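Section 4: Connecting and priming your Wudisik 201 garden tank pump

By now you should have the pump out of its box and sitting on its base, with the tank in place and at least a little water in the bottom of it. If you haven't levelled the base yet, please go back to Section 3 and do that first. It's a dull job, we know, but a pump on a lean will hum at you all summer.

The steps in this section suit the 3000 litre Homudberg slimline tank as well as most round poly tanks with a standard outlet. If you have an older Bimville tank you'll need the reducing bush from the spares bag – it's the small brass one, easily mistaken for a hose tail.

Before you start

Leave the pump unplugged until step 8. Have a bucket, an old towel, a roll of thread tape and an adjustable spanner within reach, and pick a time when you're not rushing off anywhere. A cup of tea wouldn't go astray either.

Connecting the inlet

1. Check that the tank valve is fully closed. The handle should sit straight across the pipe.
2. Wrap the tank outlet thread with 9 turns of tape, going clockwise as you face the end of the thread. Pull it snug as you go.
3. Screw the flexible inlet hose onto the outlet by hand until it stops, then give it another quarter turn with the spanner. No more than that, please!
4. Fit the other end of the hose to the pump inlet, which is the lower of the two openings, and check that the rubber washer is sitting flat.

CAUTION: Do not use thread sealant paste on the pump inlet. It can soften the housing, and damage of this kind isn't covered by the warranty.

Note: The hose should fall gently from the tank to the pump with no hump in the middle. If yours has a hump, shift the base a little closer to the tank.

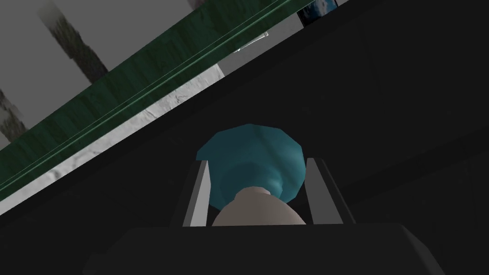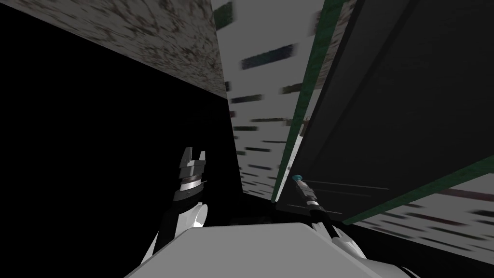
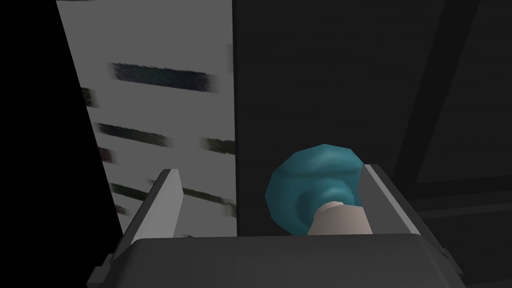
Figure 4. Rendered views, each with a gripper and a teal piece.

Priming the pump

5. Unscrew the priming cap on top of the pump and put it somewhere safe. (A pocket is good. The lawn is not.)
6. Open the tank valve slowly, a quarter of the way, and watch the priming hole. Water should rise into it within a minute or so. If the tank is low you may need to top up the pump with a jug.
7. Once the water is level with the hole and the bubbles have stopped, refit the cap by hand and open the valve all the way.
8. Open a garden tap on the outlet side, plug in the pump and switch it on. Expect some coughing and spluttering while the last of the air comes through.
9. When the flow is smooth, close the tap. The pump should stop by itself after a few seconds.

CAUTION: Never let the pump run dry. If no water has come through after two minutes, switch off at the power point and start again from step 5.

Leave the system under pressure for 24 hours, then run a dry hand around each joint. A weep at the tank outlet usually means the tape went on backwards, and the cure is to close the valve, strip it off and wrap it again.

If the pump clicks on and off with all the taps closed, turn to Section 7. Owners with the Jacquet rain-to-mains switch should carry on to Section 5 before connecting anything indoors.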